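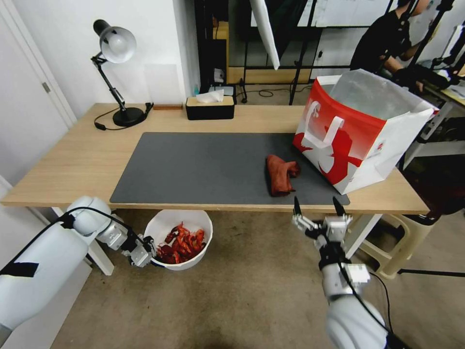 From: Siu-ming Fung
To: Wisamitz facilities and events list
Date: 6/2/24
Subject: Re: Insulated bags and table setup for hot food

Replies inline. I trimmed the parts that were only about parking.

Cleiton Marinho wrote:

> The carrier bags with the silvery lining keep food warm long enough
> for a pickup, but they do not stand well on their own. Once the top is
> open they lean. Do we want to put them directly on the table or on the
> gray mat?

Either is acceptable as long as the bottom of the bag is fully supported. A bag that sits half on the mat and half on bare wood has a step under it, small but enough to add to the lean. If the mat is needed for something else, move the bag all the way onto the wood, straps folded to the outside. A strap that hangs across the opening catches on the rim of whatever is being lifted out.

> Shellfish in particular. The last order was crayfish and the bowl was
> wider than I expected.

The wide white bowls are the right ones for crayfish. Deep narrow containers hold the sauce at the bottom and the top layer dries out. The drawback of the wide bowl is that it has to stay level. Held by one side of the rim, it tips toward the low side and the load slides with it.

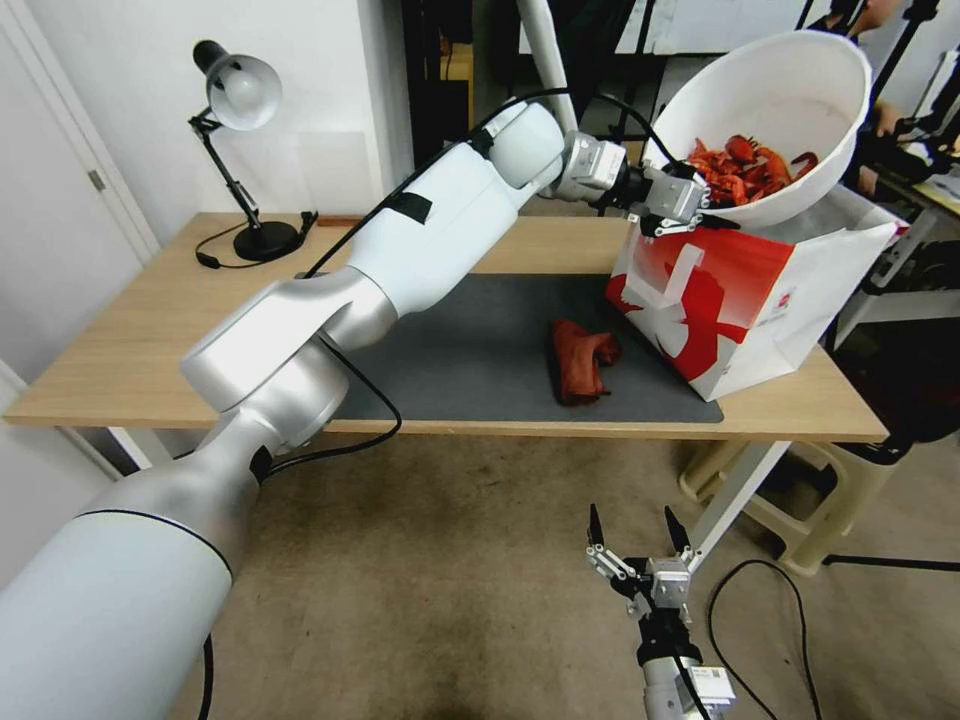 Fill to two finger widths below the rim and no higher. Claws and tails interlock, so a heap looks stable until the angle changes, and then it moves as one piece. Meron Woldemariam suggested a flat tray under the bowl for anything carried farther than the next table. I agree.

> Can the red cloth stay out, or should it go back in the drawer?

Leave it out. Shellfish drips. Fold it flat before food arrives, though, because a bunched cloth takes up mat space and nothing can be set down on it.

> Tissues?

The black box with the wood lid stays along the back edge. Refills are in the Teshome cabinet, second shelf. The current pack is 900 sheets and the box takes a part pack only, so do not force it.

> Lamp?

Back left corner, as now. Coil the spare cord at the base and keep it off the front half of the table.

Open items:

Carrier bags: 25 on hand. Hamdia Tesfamariam has the reorder form.
Mat cleaning: dish soap and warm water. The Flullik spray leaves a film.
Shell disposal: double bag, same evening, outside bin only.

If anyone has a bag with a stiffer base, send me the dimensions before the August order goes in.

Siu-ming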